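How to Clean and Reseal a Marble Sink Basin

Marble looks tough, but it is a soft stone with small pores. It stains from coffee and hair dye, and anything acidic will eat into the polish. Most dull basins can be brought back at home with patience and a few supplies. Plan on one evening for the cleaning and a second session for the sealer.

These steps are for polished or honed natural marble. Cultured marble is a resin product with a gel coat on top. It does not need sealer, and some of the steps below can damage it.

What you need

Dish soap with a neutral pH
Two soft cloths and one microfiber towel
Baking soda
Plastic wrap and painter's tape
A plastic scraper or an old gift card
Acetone (for sealant or hair dye marks)
Penetrating stone sealer
Nitrile gloves
Marble polishing powder, only if you have etch marks

Do not use vinegar, lemon juice, bathroom descaler, or powdered cleanser. One wipe with vinegar can leave a mark that no amount of washing will remove.

Step 1: Test the stone

Put a few drops of water on the bottom of the basin, away from the drain, and wait 12 minutes. Blot the water up. If the stone is darker where the drops sat, the old sealer has worn out. If the color has not changed, the sealer is still working and you can stop after Step 3.

Step 2: Wash it

Take everything off the counter and close the drain. Mix a small squirt of dish soap into warm water and wash the whole basin, including the outside if it is a vessel sink that sits on top of the counter. Work the cloth in circles. Pay attention to the ring around the drain, where soap film builds up.

Hard water scale should be scraped with the plastic edge, held nearly flat. Wet the spot first. Heavy scale may take several rounds. Rinse twice and dry with the microfiber towel.

Step 3: Treat stains

Look at the color of the stain before you pick a treatment.

Brown or tan stains are usually from coffee, tea, or makeup. Mix baking soda with water until it is as thick as peanut butter. Spread it over the stain about as thick as a nickel, going a little past the edges. Cover with plastic wrap and tape it down. Leave it overnight, then take off the plastic and let the paste dry fully before you scrape it away. Repeat if the stain is lighter but still there.

Dark, greasy spots come from lotion or hair oil. Use the same paste and the same method. Oil is slow to come out, so expect to do it more than once.

Hair dye can sometimes be lifted from light stone with acetone on a white cloth. Open a window and keep it away from flames.

Dull rings with no color are etch marks. They are damage to the surface and a paste will not help. Light ones on polished marble can be buffed with polishing powder and a damp cloth. Deep ones need a stone shop.

Step 4: Let it dry

Sealer will not soak into damp stone. After the last rinse, leave the basin alone for a full day. In a humid bathroom, run the fan or point a small heater into the room, set to low. If you finish washing on Friday night, Sunday morning is a safe time to seal.

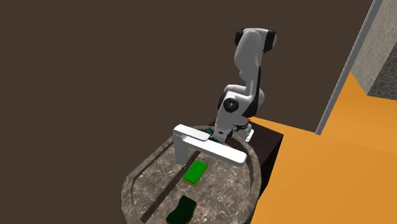

Round marble basin, gray-brown, with a robot arm behind it (computer rendering).

Step 5: Apply the sealer

Put on gloves. Read the label first, as working times vary between brands. Pour a little sealer on a cloth and wipe it over the inside of the basin, then the rim, then the outside. The surface should look evenly wet. Watch for a puddle at the drain and spread it out with the cloth.

Let it sit for as long as the label says, then wipe off everything that has not soaked in. Buff with a clean, dry cloth until nothing feels sticky. Sealer left on the surface dries to a haze. If you get one, wet the area with fresh sealer, wait a minute, and wipe it all off again.

For a second coat, wait 60 minutes. Darker stone often takes only one coat, and very light stone may take both.

Keep the basin dry overnight, and hold off on soap and toothpaste for a day after that.

Upkeep

Rinse the basin after brushing your teeth and dry it at night. Keep soap bottles on a tray. Repeat the water test every November and reseal when the drops leave a dark spot.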